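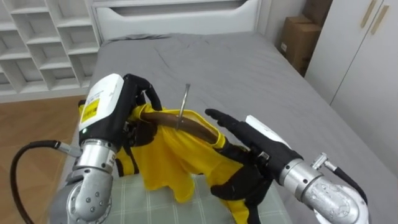

Jalen Ambrose asked me last week why we lead our own About page with the worst month we ever had, and whether that wouldn't scare off customers. Maybe it does! But if you're thinking of letting our software fold laundry in your home, you should know what happened in September and how we work now.

I started Plirkolard in a rented room in Whitfield with one pair of arms and a stack of my own shirts. We teach two-handed robots to do the clothes chores people put off: hanging, folding, getting a collar to sit straight on a hanger. Our first real product was Cotska, the program that lets both hands share one piece of clothing. It had done 2000 shirts in our test bedroom and I was pretty proud of it.

Then, on a Wednesday afternoon, with a visitor in the room, the left hand stopped letting go. It had a good grip on a shirt, the right hand was pulling the shoulder into place, and the left was supposed to open. It didn't. The right hand read the extra drag as a snag and pulled harder. The hanger snapped, and a piece of it flew past our visitor and hit the wall. No one was hurt, but I still think about it (usually at 3 in the morning).

The fault was boring, which kind of made it worse. A release signal got dropped when the network was busy, and the right arm had no idea the left one was stuck. We dug back through the logs and found the same dropped signal 857 times. Almost every time, the hand had simply tried again and let go a moment later, so we'd never noticed. We had been lucky for months and calling it reliable.

We shut everything down and rewrote the part where the hands talk to each other. Now if either hand misses a signal, both go limp within 80 milliseconds. The pulling force has a hard cap that no software update can raise. There's a stop button by the door as well as one by the bed, and visitors stand behind a line on the floor. Our friends at Makmont, who build test gear, spent two days trying to make it fail and sent us a very rude, very useful list. We fixed all of it before we ran another shirt.

These days we log every stuck grip, even the tiny ones, and anyone here can stop a run without asking me first. New hires watch the September video on day one - yes, with the sound on, including the word I said. We also keep the broken hanger on a nail over the coffee machine.

If you want to come see a session, write to us and we'll set up a time. Bring a shirt you don't mind getting wrinkled.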